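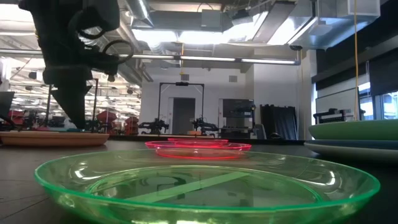 ## Trellelitz plates, see-thru and solid

Plastic plates for the patio, camping, kids' table, whatever. Two kinds. Don't mix up the names when you order, they're close.

**Trellelitz Clear.** Lets the light through. Green or red. The green has a wide raised rim and a shallow well in the middle. Red goes almost neon pink at the edge when the light hits it, so if you want a dark serious red, get something else.

**Trellelitz Solid.** Can't see thru these. Muted green (matte) and blue-gray. Calmer colors, nice together in one stack. Most people who buy for indoors end up with these.

### Sizes and such

- Dinner plate: 11 inch, $4.50 each
- Side plate: 10 for a pack, one color per pack
- Mixed colors: yes on dinner plates, just write it in the order note
- Microwave: no. Either kind
- Dishwasher: top rack only, skip the heated dry
- Knives: table knives fine, steak knives will scratch. Shows more on the Clear

### Goes with

Jarnar tray, light wood, thin raised edge. Sold seperately. Wipe with a damp cloth, don't soak it. Good for carrying a stack out to the yard.

### Stock

Counted 31st October. 454 dinner plates on the shelf, all colors together. Red Clear is the low one. Next delivery from Lahtinen is March, no backorders before then sorry.

Orders over 50 plates: email first and ask for Andor Kocsis, he does the bulk price. Takes him a day or two to get back to you.

Returns ok if unused and still in the sleeve. Scratched in shipping, send us a photo and we'll replace teh plate, keep the old one.

Pickup at the Kundow counter, side door, bring your order number.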